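The Long Remaster: Rebuilding a Mixtape from Two Damaged Reels

Reissue features tend to concentrate on the artist. The reissue of Flutstead, the 84-minute mixtape that Mabli Edwards assembled on borrowed equipment and sold by hand, is more usefully considered as an engineering problem. The source material was incomplete, the sample rates did not match, and the only full-length copy had been stored for years beside a hot water tank.

Edwards recorded under the name Gastska. The original run was 100 cassettes, duplicated in real time on a pair of consumer decks, one of which ran slightly fast. Copies from that deck are audibly sharp, and for years listeners argued online over which pitch was correct. The session files settle it: the slower copies are closer to the intended speed, although neither deck was properly calibrated.

The transfer and restoration were carried out by Ginevra Bellini, who works mainly on spoken-word archives and had not previously handled a hip hop release. Her notes for the project are the main source for this article.

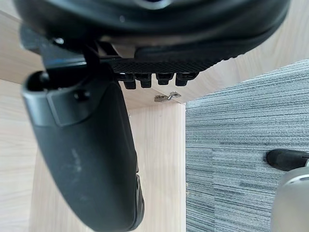
Bellini began with an inventory. The surviving material consisted of a master cassette, two reels holding the instrumentals for side A, and a hard drive with partial vocal sessions. The drive mounted on the first attempt. The reels did not play cleanly. Both showed binder breakdown, in which the adhesive layer absorbs moisture and sheds onto the heads, and both were baked at low temperature before transfer. The first pass was treated as the only pass. Azimuth was set by ear against the hi-hats on the opening track, then checked on a phase meter.

The reels were captured at 96 kHz and 24 bits. The vocal sessions on the drive had been recorded at 44.1 kHz and 16 bits, with several takes clipped on input. Bellini left most of the clipping alone. Her notes record that declipping softened the consonants on the faster verses, and that Edwards preferred the damage. Three takes were treated where the distortion masked complete words. 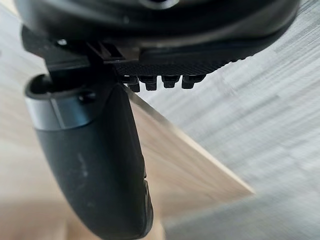 Black housing above a stepped mounting bracket, with a small bolt head at upper left.

The larger difficulty was alignment. The instrumentals on tape drifted against the vocals on disk, and the drift was not linear. A single stretch factor brought the first verse of Mostar into time and left the third verse late. Bellini cut each track into four-bar sections, measured the offset at every downbeat and applied a correction curve to the tape transfer. The vocals were not moved. The final session for the full mixtape contained 840 edit points, most of them inaudible in solo and all of them logged.

Two tracks could not be rebuilt by this method. The instrumental for Price was missing from both reels, and the hard drive held only the hook. For that track the reissue uses the master cassette, with hum removed at the mains frequency and its first few harmonics. Noise reduction was kept light. The change in background level at the start of Price is plain on headphones, and the liner notes identify the source for each track so that buyers know what they are hearing.

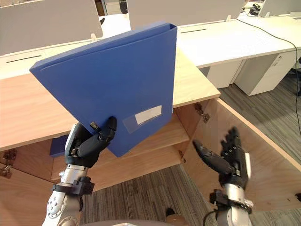

A blue plastic binder held upright in a black, multi-jointed hand.

Sample clearance took longer than the audio work. The original tape carried eleven uncleared samples, a normal figure for the format. Seven were licensed. Two were replayed by session musicians and matched to the originals with filtering and a 12-bit sampler. The remaining two were removed, both from interludes, and the gaps closed with room tone from the same sessions. Collectors have objected to the missing interludes, which ran to less than a minute between them. Edwards has said she does not miss either.

Sequencing follows the cassette, with the side break retained as four seconds of silence on the digital version. The vinyl edition required a different approach. At 84 minutes the program is too long for a single record at a reasonable cutting level, so it is spread over two, with the side breaks placed at existing fades. Low frequencies were summed to mono for the cut.
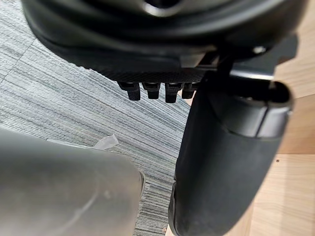 Loudness was the last point of disagreement. The label asked for a master competitive with current releases. Bellini supplied one, along with a second master several decibels quieter, and asked that they be compared at matched playback level. The quieter version was approved for every format. It retains the kick transients on the second half of the program, where the original duplication chain had flattened them almost entirely.

The digital edition was released on July 5, 2020. The vinyl was scheduled for December to allow for test pressings, the first of which was rejected for a recurring tick on side three. An instrumental edition is under discussion, limited to the tracks recovered from the reels.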